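FOOD SERVICE OPERATIONS 2
Unit 6 handout: Portioned snacks, tray and plate presentation
Skedthorpe College, Hospitality and Catering
Unit tutor: Jocelyn Ambrosio. Practical sessions: Willy Kuipers
Issued Oct 7, 2024

6.1 Scope

This unit covers individually wrapped snacks served in meeting rooms, guest bedrooms and lounge areas. It does not cover open food, which was dealt with in Unit 4, or vending, which is in Unit 9. Students should have read the allergen notes from Unit 3 before the practical.

6.2 Terms

Packet: a single sealed portion as supplied by the manufacturer.
Carrier: the tray, dish or basket that holds the packets during service.
Underplate: a plate placed beneath a carrier. It protects the table surface and gives the guest somewhere to put opened wrappers.
Face: the side of the packet with the product name.
Line: one product in one flavour. Two flavours of the same cracker are two lines.

6.3 Choice of carrier

A shallow tray with a raised rim is preferred for small packets. The rim stops them sliding when the tray is lifted, and the low sides leave the faces visible from a seated position. Deep bowls hold more but hide the lower layer, and guests turn over the whole contents to see what is there.

Trays with dividers may be used to keep lines apart. Where a divider stands close to the end of the tray, the end section is narrow. Use it for sachets or sticks and put the packets in the main section. Do not force a packet under or over a divider.

A rectangular tray on a round plate must be checked for stability. Press lightly on each corner in turn. If the tray tips, use a larger plate or put the tray directly on the table. A tray set towards one side of the plate leaves a clear area for wrappers, but the corners then need checking again.

6.4 Sorting before loading

Empty the supply box onto a clean, dry table and spread the packets so that none overlaps another. Sorting is done by eye in the following order:

(a) Condition. Remove any packet that is torn, open, crushed or short of contents.
(b) Date. Remove any packet at or past its best-before date.
(c) Line. Group by label. Wrapper colour is a first guide only, as several suppliers use the same base colour for different flavours.
(d) Legibility. Clear or pale wrappers with little print must be matched to the box label before they are served.

Packets removed under (a) are entered on the waste sheet. They are not returned to the box.

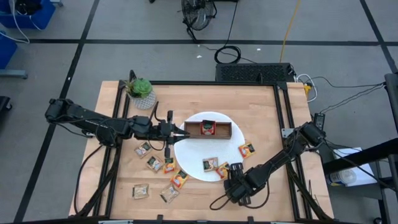 Fig. 6.1 Loading stage: divided tray on a white plate, one packet in the tray, remainder on the plate and table.

Note on Fig. 6.1. Tan and orange wrappers are both present in more than one place on the table, so grouping under (c) is incomplete. The crinkled clear packet near the bottom left appears partly empty and should be checked under (a) before loading continues. The packets on the plate would have to be moved to the tray or the table before the plate could serve as an underplate.

6.5 Loading

Load from the centre outwards, face up, with the product names reading the same way. Leave a finger's width between the last packet and the rim. One layer only. Lines containing nuts go in a separate carrier with its own label, whatever the size of the order.

6.6 Worked quantities

The Dumlao conference suite has 162 seats, with one tray to each table of six. The standard allowance is two packets per seat.

Trays: 162 / 6 = 27
Packets per tray: 6 x 2 = 12
Packets in total: 27 x 12 = 324

The store record for the suite shows 219 packets in hand. Shortfall: 324 - 219 = 105. Cases hold 30, so four cases are ordered (120 packets), leaving 15 over. In the February paper a number of students gave 106, having counted the display tray at reception twice. The display tray is already in the store record.

6.7 Practical task

Work in pairs, one sorting and one loading, then change over. Each pair presents one loaded tray on an underplate with a completed waste sheet. Marks are given for condition checks, grouping, facing and stability. Speed is not marked.

Pairs for the first session: Asger Damgaard and Jennylyn Dizon at table 1. Eduardo Macapagal to work with the tutor at table 2. Remaining pairs as on the noticeboard.

Bring: clean apron, pen, Unit 3 allergen sheet.

Reading for next week: Unit 7, sections 7.1 to 7.4 (hot drinks stations).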